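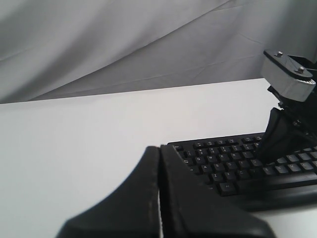 3.2 Desk surface and keyboard

The keyboard was the one item that every user of the shared desks at Kutbridge touched, and it was also the one most often left in a different place from where it had been found. In the Dirnus study we therefore treated its position as part of the desk layout and recorded it at the start and end of each session. A keyboard square to the front edge of the desk was recorded as straight. Any other position was recorded as angled, however small the angle.

Most of the turned keyboards had not been turned on purpose. Users pushed the keyboard back to make room for paper, one hand moved further than the other, and the board stayed where it stopped. Several people told us in the interviews that they had not noticed the angle until they sat down to type again. Users at the Maddocks site gave much the same account, although the desks there were deeper and the keyboard tended to end up further back.

The cable made a difference as well. Where it was led off behind the desk, the keyboard could be pushed back easily. Where it lay across the surface it took up space that users wanted for writing, and they moved it aside by hand, sometimes more than once in a session.

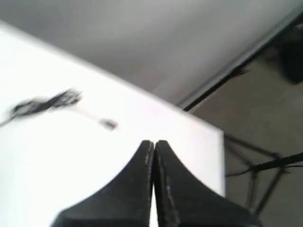
Should an unused cable be left on the desk? We recommend that it is coiled and put away in a drawer, as loose cables were the most common complaint about the desks at both sites. If there is no drawer, a hook under the desk will do.

A plain white surface was chosen for the layout work. Dark keyboards stand out well against it, and marks and crumbs are easy to see and wipe off. The earlier desks supplied by Okgate had a patterned top, and in 2 of the interviews the pattern was described as tiring to look at. Figure 3 shows the arrangement used here, with a black keyboard on a white table and light grey fabric hanging behind it. The fabric was kept plain for the same reason as the table top.

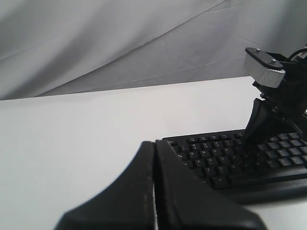 Legends were considered next. Small pale letters on dark keys can be read without trouble when the light falls evenly, but users who sat with a lamp to one side reported glare on part of the board. Touch typists did not mind. Those who looked for each key did, and they often turned the keyboard slightly to get rid of the reflection, which brought the board back to an angle.

We asked these users to move the lamp first and leave the keyboard alone. The advice was followed on the day it was given and less often after that. 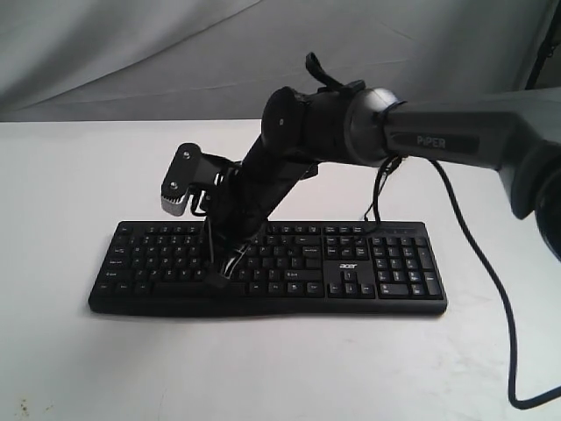

The full-size layout also raised the question of reach. With the number pad in place, the letter keys lie to the left of the middle of the board, and users who centred the whole keyboard on the desk typed with both arms turned in that direction. Centring the letter keys instead puts the pad well over to the right, where it competes with the mouse for space. Section 3.3 deals with the mouse.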